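About Us

Wandport Linen & Laundry. Washing, pressing, folding since the old depot days.

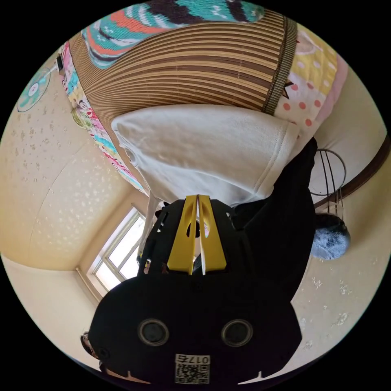
We started out of a garage in Wandport with 2 washers and one very long clothesline. Mostly restaurant work back then, aprons and napkins, then the inns found us, then the dentist, then everybody's grandmother. Now it's a proper plant on Sturkley Road, 975 pounds through on a normal day, more in summer. Still a lot of hand work. White cloth with a stitched hem, like the one in the picture, is most of what we see in a week, and the hem is the first thing to go, so we check hems. Loose thread gets snipped, anything worse goes in the mending bin and you get a note about it.

What we do: table linens, towels, sheets, uniforms. Curtains if you ask nicely. No leather, no rugs, sorry. No dry cleaning either, we send that to Jokari Cleaners across the bridge and they send us their tablecloths. Works out fine.

Mending is done in house. Small tears, hems, buttons. If it costs more to fix than replace we'll tell you before we touch it.

Accounts run from one inn with 12 rooms up to the Hettiarachchi banquet hall, which sends 200 tablecloths at a time and wants them back by noon. They get them by noon. Usally earlier.

Pickup is free over 100 pounds. Under that there's a small charge, or drop off at the side door, bell is on the left, ring it twice as the machines are loud. Counter opens 7 am. Bags need a tag with your name on it, please, a real tag, tape comes off in the wash.

We close one week in April for boiler service. Regular accounts get a reminder ahead of time, so plan an extra set if your running tight.

Questions, call the counter. Email is slower.

Recent posts
Getting candle wax out of a tablecloth
How many towels does a small inn need?
New pickup route: Sturkley and the lake side
April boiler week, what to know
Why we stopped using starch on napkins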